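How to fold heavy black jeans so they stay folded

Stiff denim is harder to fold than a T-shirt. The seams are thick, the waistband fights back, and a pair with embroidery or a big patch has spots you don't want to crease. The method below makes a compact bundle that fits a drawer or a carry-on and doesn't spring open when you pick up the one next to it.

You need a flat surface larger than the jeans. A made bed is fine if the sheet is pulled smooth. With black denim, check first that the dye has stopped rubbing off: press a damp white cloth on an inside seam for a few seconds. If it comes away gray, wash the jeans once more before you put them on light bedding.

Before you start

Empty the pockets, including the coin pocket. Close the button and the zipper. Push the pocket bags flat with your hand. A bunched pocket bag is the usual cause of a lump in the middle of the bundle.

Folding

1. Lay the jeans face up and smooth both legs from the waist down.

2. Fold one leg over the other so the back pockets face out. Line up the outer seams and the hems.

3. The crotch seam will stick out as a small triangle. Tuck it in toward the legs to get a straight edge.

4. Bring the hems up to just below the waistband. Leave a gap of two fingers – if the hems sit on top of the waistband the bundle gets too thick to close.

5. Fold in thirds from the bottom fold toward the waist. Press each fold with your palm before making the next one.

6. Tuck the loose end into the waistband and pull the band snug over it.

We use cookies to remember your settings and measure traffic. By continuing to browse Zetwood you accept our cookie policy. Accept | Manage

Embroidery and patches

Stitched designs should end up on the outside and, where possible, on a flat part. If a motif is large it may have to wrap around a side. Let it make a soft curve and don't press it. A stiff waistband patch should never be bent in half, so shift the fold an inch to one side if it falls there.
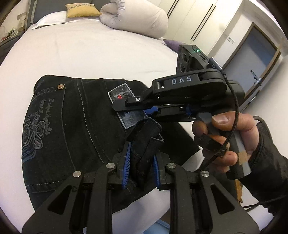

Black jeans folded small, with the waistband patch facing up and the embroidery running over the side.

Storing

Stand the bundles on edge in a drawer with the waistbands up. For a suitcase, put them along the bottom near the wheels and fill the gaps with socks. Reader Brittany Caron wraps a wide elastic band over each pair for travel, which works well on stretch denim.

Refold any pair that has been sitting since February or so, and move the creases a little each time.

Text by Bautista Arancibia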